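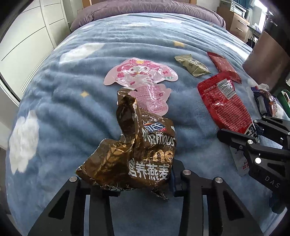 Tonudik Slide Board, review after one season

I play defense in a recreational hockey league, and our rink gives us ice only one evening per week. So in October I bought the Tonudik slide board to train my legs at home. Now I have used it for three months and I want to share what I think.

The board is a long smooth sheet which you roll out on the floor. At each end there is a bumper, and you push from one side to the other with special socks over your shoes. My legs were burning after the first 20 pushes, and I believed I was in good shape.

What I like most is the surface. It is fast, and it stays fast if you wipe it before each session. I forgot this a few times and the difference was big – with dust on it you stop in the middle and look silly. The bumpers are angled, so the ankle comes in a position very similar to the end of a real stride. My teammate Arne Brandes has the Trisari board, where the bumpers are straight, and after trying mine he complained less about his ankles. His board lies flatter on carpet, I must say. Mine makes a small wave on carpet and I moved it to the hallway.

The socks are the weak point. Two pairs are in the package and one of them has a hole already at the heel. I wrote to the shop and received a friendly answer from Noeline Mudgway, but spare socks were out of stock until spring. I use old wool socks now. They are a little slower.

The training plan which comes with the board has 6 weeks. The first half is good for everybody. The second half jumps very quickly to long intervals, and I repeated week three before I continued. A goalie would miss something here, there is no exercise for pushing from the knees.

Did it help on the ice? I feel lower and more stable when I skate backward, and in the third period I am not so tired as last year. I can't prove that this comes only from the board, I also changed my skates in the same time.

If you are taller than me (I am 178 cm), look for the longer version. For me the normal length is enough, and it rolls up small enough to stand behind the door.

Four stars from five. One star is missing for the socks.

Posted 15 Jan 2019 by Lutz Haberkorn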